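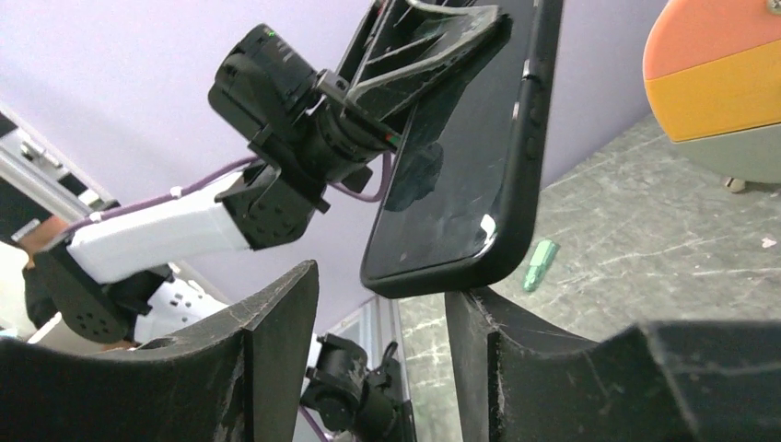
Phone on the handlebars for touring - cradle or case mount?

Forum: Touring and Commuting > Gear
Started January 25, 2020

slowgearing
Doing a 4 day ride out along the Plirnness rail trail and I want the phone up where I can read the map. I've always had it in the jersey pocket and I'm sick of stopping at every junction. Budget is $50, maybe a bit more. Do I get a spring clip or one of those cases that twists onto a mount? The trail is mostly packed gravel with a few rough bits near the Kareck end.

tarp_and_tent
Twist-on case. I had a spring clip before that and it let go on a cattle grid. Phone went down the road on its face and the screen was $180 to replace.

Northbank
I'll disagree with that. My clip is a Fotgate and it has done 3000 km, including the Kareck end, which is mostly corrugations now. Plenty of people buy a cheap clip, never tighten the bolt and then blame the clip. Check it every morning with an allen key.
The other thing is that a clip takes any phone. With a case system you buy a new case every time you change phones.

slowgearing
Good point, mine is due for replacement this year. Does the clip press on the side buttons? I've read complaints about that.

Northbank
It can. Slide the phone up or down until the jaws miss the buttons. On mine that means it sits a bit off centre and looks crooked. Doesn't worry me.

pannier_rat
It would worry me. I had one that held the power button down and the phone kept asking if I wanted to turn it off. Ended up gluing a bit of old tube inside the jaw.
Also nobody has mentioned vibration. Some phone cameras don't like being bolted to handlebars for hours. More of a motorbike problem, but on 500 km of gravel I'd want something soft between the phone and the bar.

tarp_and_tent
Rubber shim under the clamp helps a little. Leemans sell a damped one but it's nearly the price of the mount again.

slowgearing
Went into Leemans at lunch. They had the damped mount but no case for my model, so they'd have to order it in. Two weeks. I leave before then. 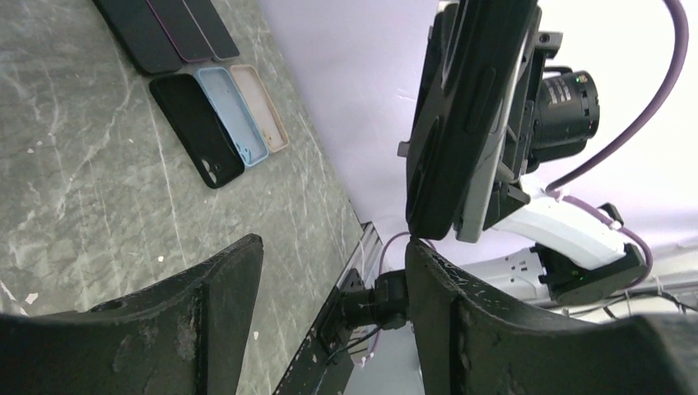
Re: Which case, if you go that way

pannier_rat
Try the case on before you pay if the shop will let you. The fit varies a lot, even between two that claim to be for the same phone. You want it tight at the corners. If you can push a corner off with your thumb then so can a pothole.

Northbank
And get a dark colour. I had a white one and it was grey by the end of January.

tarp_and_tent
Dark ones get hot in the sun though. Mine shut itself down outside Plirnness at two in the afternoon and I had to sit under a tree with it. Carry a paper map as well, whatever you buy.

slowgearing
Paper map is already packed. I think I'll buy the Fotgate clip for this trip and put a lanyard through it to the stem. If it drops, it drops four inches. I'll look at the case system when I get the new phone.

Northbank
Lanyard is a good idea. Keep it short so it can't get near the front wheel.

tarp_and_tent
Still reckon you'll be buying a screen, but have a good ride. Water tap at the Kareck trailhead was off when I went through, so fill up before that.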